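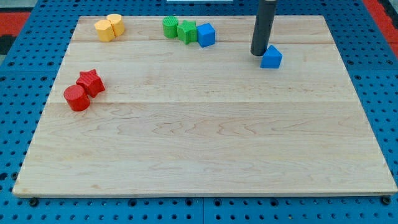 Kever maple board, large: a review after two months on the bench

I bought this in September to replace a board that had warped into something you could have served soup in. The Kever cost me 230, which my wife has mentioned. For that you get a big slab of pale maple planks, a paper leaflet about oil, and a sticker I have not used.

It arrived well wrapped and weighed more than I had planned for. Ridwan Mandagi from next door helped me get it up the steps and then stayed for lunch.

The looks

Very nice, I'll give them that. The colour runs from cream to honey and the grain wanders about in a pleasing way. The seams between the planks are faint, and I can't feel them with a fingernail. The edges are straight with a slight bevel, so you can lean a forearm on them without coming away creased.

It sits on my blue perforated bench top, the one with the rows of black holes that swallow every small screw I own. Covering most of those holes may be the best thing the board does.

What it's like to use

It was meant for glue-ups and a bit of light carving. In practice it has been annexed for plastic shape blocks: stars, cylinders, a cube, a blue triangle with airs above its station. They stand up properly on it, which they never did over the holes, and red, yellow, green and blue all show up well against the pale wood. If you sort small things for a living, or live with someone who does so for fun, that's worth knowing.

It doesn't slide. I gave it a good shove at each end and only moved the bench.

Grumbles

No feet and no handles. The leaflet wants it oiled every 38 days, a number I would love to see the working for. Mine has been done once. It also shows pencil marks like a school desk, though they come off with a rubber.

Zulkifli Yusof, who has the Wirner beech one, says his was cheaper and just as flat. He has said this several times.

Four stars. I'd have given the fifth for a pair of handles.

Reviewed November 26, 2024. 7 people found this helpful.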